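How I Clear Out My Junk Drawers and Sell the Small Stuff Online

I started selling little things from around the apartment because I wanted my desk drawers back. The money was a side thought! But it adds up if you keep at it, and after a year of doing this on and off I've made 644 dollars from stuff I had completely forgotten I owned. Old chargers, a card game still in its wrapper, phone cases, a desk lamp, three of the same travel mug (don't ask).

Friends keep asking me how I do it without it eating my whole weekend, so I finally wrote it all down. You don't need any special gear. A table, a box or bin, a roll of tape and a phone will get you through the whole thing. 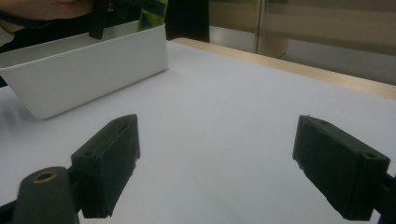 Pekuldale, January

I'm writing this in the slow part of winter, and I think it's the best time to do a clear-out. You're stuck inside anyway, and plenty of people are out there looking for cheap replacements for things that broke over the holidays. If you're reading this in July, go ahead, it works fine then too.

Step 1: Pick one drawer

Just one. I know you want to do the whole place. The first time I tried, I emptied every drawer in two rooms onto the bed and then had to sleep on the couch. Pick one drawer or one shelf, tip it all out onto a table, and don't open another until that one is finished.

Step 2: Sort it fast

I make four piles: keep, sell, give away, trash. Go quickly and trust your first thought. If you catch yourself holding something for more than a few seconds, put it in a "maybe" spot and come back to it at the end. Most of my maybes end up in the giveaway pile.

A few things I never bother selling: anything with a cracked screen, cables I can't identify, opened makeup, and batteries of any kind. Old batteries shouldn't go in the regular trash either, so check where your town takes them.

Step 3: Look up what it really sells for

Search for your item and then filter by sold listings. Asking prices mean nothing – somebody can ask 90 dollars for a used mug all year long. I look at the last handful of sales, throw out the highest and the lowest, and aim for the middle.

My personal cutoff is 11 dollars. If something won't bring in that much after shipping, I either bundle it with something similar or give it away. Your cutoff might be lower, especially if you live near the post office and don't mind the walk.

Step 4: Clean it

Warm water, a drop of dish soap and an old toothbrush will handle most plastic and rubber. Dry everything well before you pack it. For sticker gunk, I rub in a little cooking oil, leave it for ten minutes and wipe it off, then wash again with soap. Skip the oil on paper, cardboard or fabric, obviously.

For soft phone cases, get into the corners and around the camera opening, where the lint collects. Plain soap is enough. I used a strong cleaner on one once and it went sticky and never recovered.
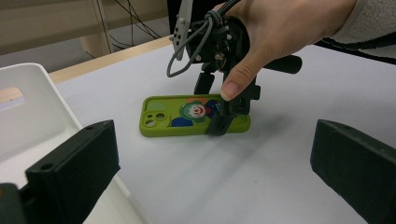 Step 5: Take your photos and write the listing

Daylight and a plain background, and you're most of the way there. I shoot near a window in the late morning with the ceiling light off, since the mix of the two turns everything a weird yellow. Take the front, the back, and a close-up of any scratch or stain. Show the flaws! I've had far fewer complaints since I started doing that.

For the title, use the words a buyer would type: what it is, the color, the size or the model it fits. Save the cute stuff for the description. Mine usually run three or four sentences: what it is, how long I had it, what's wrong with it, and how I'll ship it.

I list on Wulosmont for small household things and Prolico for anything electronic. Wulosmont only lets you add a few photos, so pick your good ones. Prolico is pickier about model numbers, and it'll bounce your listing if you leave that field blank.

Step 6: Pack it before it sells

This one changed everything for me. As soon as a listing is up, I wrap the item, weigh it, write the weight on a sticky note and drop it in the sell bin. When it sells I only have to print a label. Before I did this I was digging around for bubble wrap at 10 p.m. and grumbling the whole time.

Step 7: Drop the price once, then let it go

If something hasn't sold after 27 days, I knock a bit off the price. If it's still sitting there a month later, it goes in the giveaway bag, no second chances.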